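How Do You Test a Robot's Hand?

Try something for me. Pick up a sock using only your thumb and one finger. Easy, right? Now do it wearing thick mittens. Not so easy! That's a bit like life for a robot hand, or as we call it, a gripper.

My name is Nneka Nwankwo, and I get to try out grippers at Tundholm. I love it, even on the days when everything ends up on the floor. You might think we'd start with something tricky, like an egg. Nope - we like cloth! Cloth is floppy, it folds up when you pinch it, and it never lands the same way two times in a row.

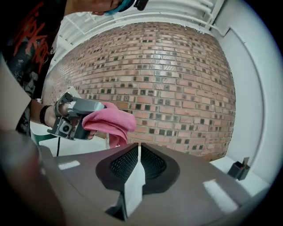 Before a robot arm gets a turn, a person holds the gripper and does the job by hand. You squeeze, the fingers close, and a little camera on the tool records what it sees. Later the robot can learn from those recordings. (It needs lots of them. I once did 80 in one day and my thumb was so sore!)

My friend Babatunde and I had 2 grippers to compare, so we made a rule: same cloth, same job, same number of tries. If I used a fluffy cloth and he used a smooth one, it wouldn't be a fair test, would it? 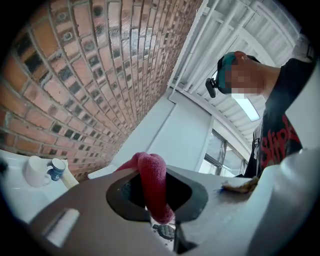
We each did 16 tries and wrote down every slip. Babatunde's gripper pinched harder, but mine was better at letting go. Letting go matters too - think of trying to put down a piece of sticky tape!

Now you try. Find a pair of kitchen tongs, a washcloth and a spoon. Which one is harder to pick up?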